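4.2　開口をもつ日用品の分類と置き方

前節で述べた家財目録には、Stilstead地区の124世帯から得た3000点の品目が記載されている。そのうち何らかの開口をもつものは1718点であった。ここでいう開口とは、物の表から裏へ抜けている穴を指し、器の口や引き出しの手掛けのくぼみは含まない。取っ手と本体との間にできる隙間は、取っ手が本体と一体に成形されている場合に限って開口とした。この線引きはKasprzakの旧分類をほぼ引き継いでいるが、旧分類では紙製品が対象から外されていた。本稿では、飾りや型紙のように家庭で切り抜かれた紙も品目に加えた。

開口をもつ品目は、開口の位置と大きさによって6類に分けた。第1類は中央に大きな穴があり、物全体が輪とみなせるもの、第2類は板状の本体の端に近い位置に細長い穴があるもの、第3類は突き出た柄や耳に小さな穴があるもの、第4類は骨組みだけで面の大部分が抜けているもの、第5類は小さな穴が多数並ぶもの、第6類はその他である。一つの品目が二つ以上の類にあてはまるときは、居住者が物を掛けたり持ったりする際に使うと答えた穴を優先した。回答が得られなかった品目については、最も大きい穴で判定した。

図4　第1類の輪と、比較に用いた円形の小物

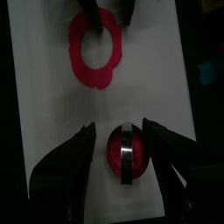 第1類の品目で最初に問題になったのは、輪郭と穴のどちらを記録の基準にするかであった。目録の書式には外形の欄が一つしかなく、記入者の多くは外側の縁の形だけを書いていた。しかし、紙のように薄い輪は平らに置くと高さの手がかりがほとんどなく、穴の形が見分けに大きく関わる。図4の赤い花形の輪は、外縁が花びら状に波打っているのに対し、穴は大きな楕円で、そこから下の白い紙が見える。手前の円形の小物も同じく赤いが、こちらは縁が高く内側がくぼんでおり、中央を銀色の金属の帯が縦に渡っている。くぼみは開口に数えないため、この小物は第1類に入らない。目録上ではどちらも「赤・丸形」と書かれかねない組であり、穴の有無と形を別の欄に分けた改訂書式では、この種の重複は解消された。以後の集計はすべて改訂書式による。

第2類は台所の板物が中心である。まな板、盛り板、鍋敷きがここに入る。聞き取りでは、穴に指を入れて持つという答えと、穴を鉤に掛けるという答えの両方があったが、実際の保管場所を尋ねると、壁や器に立てかけていると答えた世帯が目立った。複数の板をもつ世帯では、板を重ねて同じ向きに傾けておくことが多い。この置き方では前の板を動かさなければ後ろの板の穴に手が届かず、穴は保管にも取り出しにも使われないことになる。後ろの板は使用頻度が低いという説明も聞かれたが、前後の入れ替えを記録した世帯がないので、本稿では扱わない。

第3類と第4類の境目は、記入者の間で最も意見が割れた箇所である。耳の付いた鉢やボウルでは、耳そのものに穴があれば第3類とし、耳が平らで穴のないものは開口なしとした。三角形や輪形の骨組みをもつ調理具は、面が抜けていれば柄の穴の有無にかかわらず第4類とした。Kullerの台所用品目録ではこれらを用途ごとに並べており、同じ形の品目が離れた頁に分かれている。形から引くにはやや不便で、照合には予想以上の時間を要した。

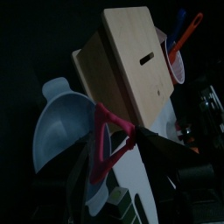
器と板と調理具を同じ一角に集める置き方は、三つの類が混在するという点で集計上の扱いが難しい。本調査では、一つの器に寄りかかっている物、または器の縁に載っている物をまとめて一つの「寄せ置き」と呼び、寄せ置きごとに調査票を一枚使った。器は多くの場合、片付けの対象であると同時に他の物の支えになっている。居住者に「この器はどこに片付けますか」と尋ねると、戸棚の中という答えが返ってくる一方、ふだんは出したままだという補足が付くことがあった。どちらを保管場所として記録するかについては、前日の夜に置かれていた場所を採ることで統一した。

色もまた、寄せ置きの記録では無視できない。Vukport通りに面した住戸では、居住者が品目を名前で呼ばず、「ピンクの」「水色の」と色で呼び分ける例があった。色による呼び方は、同じ寄せ置きの中に同色の物がない間はよく通じるが、家族の別の人が似た色の物を足すと途端に通じなくなる。色の欄は一語とし、赤と濃いピンクの間で迷う場合には記入者二名が別々に書いたうえで、一致しなければ両方を残した。紙の飾りではこの不一致が多く、照明の暗い部屋で記入した票に偏っていた。

平らに置かれた輪と掛けられた輪の違いについても触れておく。第1類の品目を掛けると、支えは上端の一か所に集まり、穴を通して背後の面が見えるようになる。紙の輪の場合、背後が白い板や壁であれば輪郭は読み取りやすい。反対に、柄のある布や棚の中身が背後にあると、穴の縁と背後の模様とが混ざり、記入者は輪であることに気付かないまま「丸い紙」と書くことがあった。 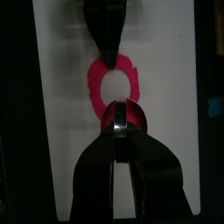 手で切った紙の輪では、幅が一様でないことが普通である。幅の記入には最も広い部分と最も狭い部分の二か所を用い、平均は取らなかった。縁が不規則なものについて、それが切り方によるのか後から傷んだものかは票の上では区別しない。居住者に尋ねても、作った本人が不在で分からないという答えが多かったためである。型紙を使ったと分かるものだけは備考に記した。

以上の手順で得た分類結果を、Corderoの集合住宅で先に行った予備調査と突き合わせた。予備調査の票は旧書式であるため、第1類については穴の形を比べることができない。第2類から第4類までは定義が共通しており、比較に支障はない。各類の内訳と、掛ける・立てかける・平らに置くの三つの置き方との対応は次節の表に示す。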